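Storage Room Review Continues at Aguiar House

The review of shared storage at Aguiar House will continue through August, and residents and program leaders are asked to take note of the arrangements set out in this item. The work covers the two ground-floor storage rooms, the craft cupboard on the landing and the shelving behind the meeting room. It does not extend to private lockers, which remain the responsibility of the residents who rent them.

The last full inventory listed 1,102 articles under 100 headings. Many of those headings no longer match what is kept on the shelves. Judite Cordeiro, Head of House Services, has therefore asked that every shelf be emptied in turn, its contents laid out and sorted on the floor of an adjoining room, and a new list drawn up before anything is put back. The previous practice of checking articles where they stood has been discontinued.

Sorting began with the mixed household and craft materials. These had been kept together for several years under the single heading "Sundries" and included packing supplies, cord, leather, boards, and small boxed goods. Each article is now assigned to one of four groups: packing and mailing, craft and repair, household, and articles awaiting a claim. Small items are placed in open trays until they have been entered on the list, after which they are moved to closed boxes with a printed label on the short side.
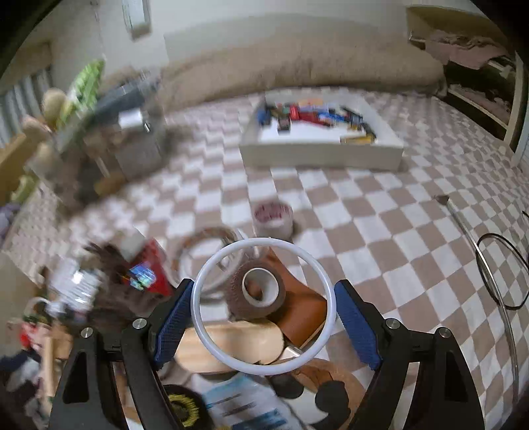

Tape, cord and other materials set out on the checkered rug during sorting, with a tray of small items toward the back.

Residents will notice that tape and cord have been given a heading of their own. Requests for these materials account for most of the visits made to the storage rooms, and they were formerly held in three different places. From the end of August they will be kept together on the middle shelf of Room 2, nearest the door. Rolls that have been started should be returned to the same shelf with the loose end folded under. Cord should be coiled and tied before it is handed in.

Leather pieces and wooden boards will be stored flat in the craft cupboard. Faisal Khokhar, who leads the evening repair class, has asked that offcuts large enough to cover an open hand be retained. Smaller offcuts may be discarded at the end of each class – they should not be left in the cupboard for others to sort. Boards that are split or badly warped will be removed from the inventory and offered to members of the class before disposal.

Clothing found among the household materials will be folded, bagged and held separately. The same applies to bottles and opened packages. Any container without a readable label will be set aside for Rodrigo Henriques, Safety Officer, and must not be emptied or combined with another. Residents who recognize such a container as their own are asked to contact him directly.

Articles awaiting a claim will be displayed in the meeting room between 4:00 p.m. and 6:30 p.m. on the final two working days of the month. A resident wishing to claim an article should give a name and room number at the desk and sign the claims sheet. Articles that are not claimed will be entered in the general inventory or passed to the Kilto exchange shop, according to condition. The House cannot hold unclaimed articles beyond this period, and requests for an extension should be made in writing to Benvinda Arruda at the front office.

While sorting is under way, the storage rooms will be open in the mornings only, from 8:30 to 11:00. Program leaders who need materials in the afternoon should submit a request by noon on the previous day, using the usual green form. Benvinda Brandão will have the requested materials ready for collection at the desk. Chairs, folding tables and floor cushions are not affected by these hours and may be booked as before.

Residents are reminded that the floor of the sorting room is in use throughout the day. Boxes and bags should not be left there without the agreement of a member of staff, and children should be accompanied when passing through to the courtyard – the side passage is the preferred route for strollers and bicycles.

Copies of the new inventory will be placed at the front desk and outside Room 2 once the review has been completed. Corrections may be written directly on the desk copy.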